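Household Economics, Unit 6: What a Kitchen Costs
Handout for the session of 14/10/2025

Read this before class. It is shorter than the last one, which several of you described in the course survey as "a journey."

Fixed and variable costs at home

A fixed cost is one you pay whether or not you cook. Rent is fixed. The loan on the remodel is fixed, and so is your regret about the remodel. A variable cost moves with use: groceries, gas, dish soap, the third cutting board. Students like to put the refrigerator in the second group because it hums. The purchase was a one-time outlay. The power it draws is closer to fixed than you would wish, and holding the door open while you think about dinner does not make it a hobby.

Our running case is the Idley household. They replaced a working kitchen in June and have been eating takeout over it ever since. Their monthly loan payment is $347. Groceries come to $300, takeout to $154. Before class, mark each of these as fixed or variable, and be ready to defend takeout, which half of you will call fixed on the grounds that it happens every month. Habit is a strong force but it does not change the accounting.
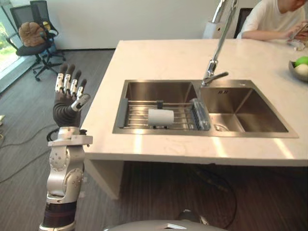
Depreciation is the part of the unit that people skip, and then it shows up on the final. A thing you own loses value over time, and the loss is a cost even though no bill arrives for it. The straight-line method takes the purchase price, subtracts whatever you could sell the thing for at the end, and divides by the years of use. Take a white island with a glossy countertop like the one in the photo. Suppose the top alone cost $1,000, will last 20 years, and will be worth nothing to anyone afterward. That is $50 a year, charged against you while you sleep. The shine will go well before year 20, but straight-line depreciation does not care about shine.

Sunk costs

Money already spent and not recoverable should stay out of the next decision. The Idleys own a Prosto bread machine. They have used it twice. They keep it on the counter, where it takes up the space of a toaster they would use daily, because "we paid good money for it." The good money is gone in either case. What matters now is the counter space and the resale price, and they have looked up neither.

For next time

Bring one bill from your own kitchen with the account number blacked out. Last term somebody brought a pizza receipt, and it was accepted with reservations. Problems 2 through 5 are due at the start of class. Problem 6 has a typo in the printed version: "Nultari stove" should read "Desjardins stove" all the way through, and the price is correct as given.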